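Home | Projects | Join In | Blog | Contact

Can a robot clean up after your kids yet? Come help us find out

Hi, I'm Hạnh Trình, and I run the chores project at Nerkex. We're looking for people from in and around Kermont to spend some time with us this June, and you don't need to know a thing about robots. If you've ever picked up a living room floor at the end of a long day, you already know more than our machine does.

I get asked all the time whether robots can do housework. My short answer is - sort of, slowly, and please don't sell your broom. Ours can pick up a toy block when the block is sitting by itself in the open. Push the same block up against another one and things get a lot shakier. Towels are worse. Don't even get me started on socks! My colleague Rommel Tagle thinks we'll have a decent tidying robot in people's homes before his daughter finishes middle school. I think he's dreaming, and we have a lunch riding on it.

What we're missing is you. Engineers are strange about tidying (I include myself). We all put the toys away in the same boring order, and then we teach the machine to do it our way. I want to see how regular people do it, what they grab first, when they use two hands, when they give up and just dump the whole thing in a basket.

So we need 21 people for the summer round. A visit goes like this: you come in, have a coffee, and do a few small chores by hand while we watch and take notes. Sorting toys, folding dish towels, restocking a little store shelf that Wilfredo Fajardo built for us. After a break you get to drive the arm yourself with a handheld controller, and Wilfredo stays next to you the whole time. At the end you sit down with me and tell me what felt easy, what felt dumb, and what you'd pay a machine to do for you. I love that part and I usually run over.

The whole visit takes two and a half hours and pays $100, plus bus fare or parking. We have slots at 9 am and at 1:30 pm. If you can come back for a second visit later in the month, that pays the same.

You should be 18 or older, okay with standing for a while, and fine with being filmed from the shoulders down. You can wear gloves, use a stool, bring a friend, whatever makes it comfortable. We'd especially like to hear from people who clean or stock shelves for a living, and from anybody who gets chores done with one hand or with limited grip. Spanish, Tagalog and Vietnamese are all fine with us.

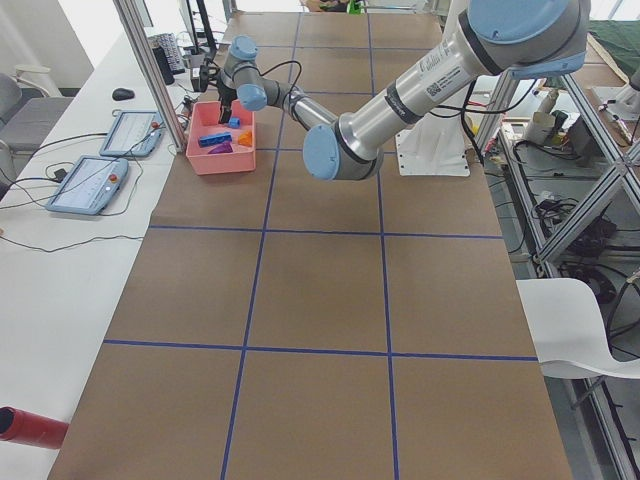
Photo: Jayson Quiambao / Nerkex

The toy job is the one most people start with. A few pieces in a pink bin, a two-finger gripper, and blue tape on the table so we can talk about where things are without pointing and saying "there, no, THERE." A four-year-old would find it too easy. For the arm, going down between the pieces and closing on the right one is still real work, and I'd like you to see that up close before you tell me what you think of the whole idea.

To sign up, call or write and tell me your first name, which time of day works, and the chore you hate most. No resume, please. I'll get back to you myself, though it can take me a few days.

- Hạnh

Comments (4)

Jerome Enriquez
I stock overnights at a grocery store and would love to see it try a case of yogurt. Is the afternoon slot still open?

Hạnh Trình
Jerome, yes it is! Send me a note. No yogurt yet, Wilfredo is scared of the mess.

dottie_k
Do you have to be good with computers? My grandson says I'd break it.

Hạnh Trình
Not at all, dottie. There's a stop button and we'll show you that first. Please come.

Contact: Nerkex Chores Project, 720 Dagdag Street, Kermont | © Nerkex | Back to top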